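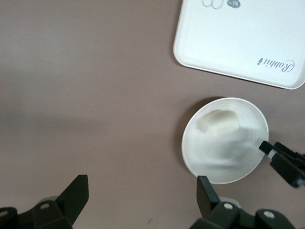
Collecting demos for the two-arm plate task: how much variety is enough?

9 min read

tidton_bench
Hi everybody, and sorry in advance for the length, I've been saving this up since October. Our little group has been teleoperating demonstrations for a pick and place policy: soft pale block, white plate, white tray, plain brownish table. We have 313 episodes in the set we call Plultby, and the policy trained on them is fine until the plate sits somewhere new, and then the arm hovers over the old spot like a dog waiting at the wrong door. Rimantas Rätsep, who shares the operating with me, wants to keep the layout fixed and just record more. I'd like to start moving everything. What do you all do?

berisha_arms
Welcome! I'm going to side with you and against your friend, kindly. We had the same trouble and the cure was shifting the plate and the tray a few inches before every single episode, and turning the block too. It's tedious and you'll hate it by lunchtime, but I would trade a hundred copies of the same reach for 86 that differ.

Zane Petrauskas
I'd push back a little on that. If your operators are still learning, moving everything at once gives you varied positions and also wobbly, hesitant motion, and the policy will happily learn the hesitation. I'd get the grasp clean in one layout first and then spread out. Can I ask what your wrist views are like? A white block on a white plate next to a white tray sounds hard to me.

tidton_bench
It is a bit of a snowfield, yes! The lettering on the tray (it says "Rabbit") is the strongest mark in the wrist view, and I've started to worry the policy is steering by that word and ignoring the block altogether.
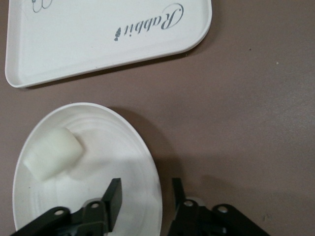
My plan was to go back through the episodes and tag each one by where the tray and plate sit relative to each other, so we know what we have before recording more. I got through 196 last night and my eyes gave out. Most fall into one bunch, which I suppose answers part of my own question.

berisha_arms
Oh, I'd believe it about the lettering. Try 11 rollouts with the tray rotated and nothing else changed. If the success rate drops, you've got your answer without recording a thing.

stitusach
Long-time reader, and I agree with Zane more than I expected to. Please also keep the episodes where the operator misses and recovers. We threw ours out for months to keep things tidy and our arm had no idea what to do after a bad grasp.

Zane Petrauskas
Recoveries yes, fumbling no, and I know that line is blurry. I mark them separately at recording time so I can leave them out later if I want to.

tidton_bench
Thank you, all of you. Rotated tray test first, then. Rimantas has read the thread over my shoulder and says he'll agree to moving the plate if the tray stays put, so we're still negotiating.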